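4. 회색 수납함에 잡동사니 모아 두기

자, 이제 제가 제일 좋아하는 단계예요! 3번에서 서랍을 다 비우셨으면 갈 곳 없는 물건들이 한 무더기 나왔을 텐데, 전부 뚜껑 없는 네모난 함 하나에 일단 넣습니다. 저는 Veres 정리 세트에 딸려 온 걸 써요.

1) 함을 평평한 탁자 위에 올려 주세요. 바닥에 놓고 하면 허리가 금방 아파요(저는 첫날 그렇게 했다가 고생했습니다).

2) 먼저 마른 천으로 안쪽을 한 번 닦습니다. 구석에 먼지가 꽤 끼거든요.

3) 블록처럼 덩치 있고 단단한 것부터 벽 쪽에 붙여 넣어요. 가운데는 비워 두시고요.

4) 캔은 눕혀도 되고 세워도 됩니다. 다만 속이 비었는지 꼭 확인하세요. 저는 남은 탄산음료를 그대로 넣었다가 함을 통째로 씻은 적이 있어요.

5) 안경은 맨 나중에 넣고, 위에 아무것도 올리지 마세요.

주의: 한 함에 담는 무게는 8kg까지만! 설명서에는 더 들어간다고 되어 있지만 그 이상은 혼자 옮기기 힘들더라고요. 그리고 가늘고 긴 막대 종류는 끝이 함 밖으로 나오지 않게 눕혀 주세요. 지나가다 소매가 걸립니다.

참고: Nallum 칸막이를 따로 사실 분은 폭 285mm짜리를 고르세요. 2,000원 더 싼 작은 것도 있는데 제 함에서는 자꾸 넘어졌어요. 칸막이 없이도 충분히 쓸 만하니 급하게 사지는 마시고요.

6) 다 넣었으면 손을 떼고 한번 쭉 훑어보세요. 서로 눌린 게 없으면 이 단계는 끝이에요.

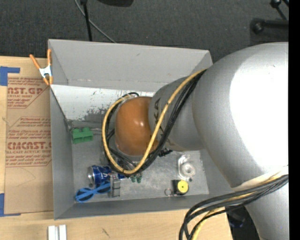
안경은 다리를 펴서 넣나요, 접어서 넣나요?

접어서 넣는 쪽을 권해요. 펴 두면 자리도 많이 차지하고 다른 물건을 꺼낼 때 다리가 걸려서 휘기 쉽습니다. 자주 쓰는 안경이라면 케이스에 넣어 따로 두시는 게 제일 마음 편해요.

7) 함은 그 자리에 60분쯤 그냥 두셔도 괜찮아요. 차 한잔하고 오셔서 5번 '버릴 것 고르기'로 넘어가시면 됩니다. 쓰레기봉투 한 장 미리 챙겨 오시고요!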